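Previous | Contents | Next | Glossary

Reading time: 4 minutes

Chapter 9
Stairs, Railings and the Rooms Around Them

A staircase takes up more of a house than its steps. It needs space at the top and bottom, a wall or railing at its open side, and a clear way in and out. When people plan a room next to a stair, they often measure the floor and forget the rest. The first part of this chapter deals with that mistake.

In January 2000 the builder Bülent Ersoy began keeping notes on the houses he repaired in Wirnbridge. Most of the entries are short. One reads: "Good stair, bad landing. Wardrobe blocks the turn." We will come back to his notes in the exercises.

Three words are used throughout. The handrail is the part a person holds. Balusters are the upright pieces below it. A newel post is the heavier post that stands at the end of a railing or where it changes direction, and it often rises higher than the handrail. Some metal railings have horizontal rails as well as balusters, and these should be drawn on the plan too.

Color changes how a railing reads in a room. Black metal against white walls shows up clearly from a distance, and a brown wood-grain floor sets it off further. A white railing in the same room would be harder to pick out.
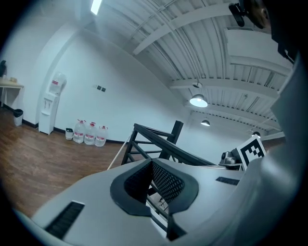 Railings also attract things. Poles, coats and bags get leaned or hung on them because they are close at hand. A plan should give such items a place of their own, near the stair but off it. A shallow closet or a row of hooks on the nearest wall is usually enough.

Section 9.1 begins with the landing. You will need a tape measure, squared paper and a soft pencil.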